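Re: [playkitchen-list] small parts, what goes where

October 29, 2019

hi all, quick one, on my way out

On Oct 29, Odette Ferrand wrote:
> Has anyone worked out how to store the Poulain kitchen stuff so
> the little pieces don't vanish? We have up to 300 bits of food
> here and the stove keeps landing on top of them. Also does the
> red box stay with the stove or go in with the blocks?

Red box stays with the stove. Always has, at least at our place. Ours gets used as a counter, an oven, a shop, whatever. I'd put small food in a shallow tub and keep the tub next to the box, not under anything. Stacking is how we lost 2 of the eggs in August.

Don't bother with the Stirar bins, the lids crack. Fasex ones are ok but too deep, kids dump the lot to get at the bottom.

And give the stove the front of the table. They go straight to it anyway, then reach back for teh rest. My setup:
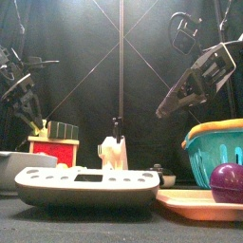
Posted by: Odette's co-sorter, list member 176

Green bar, the one in four sections, lives on top of the red box. White tub on the left by the stove. I leave the long pieces out and only put away the small ones, takes 5 minutes tops.

If you have the Itum pans too they need there own shelf. Will send measurements when I find the tape.

gotta run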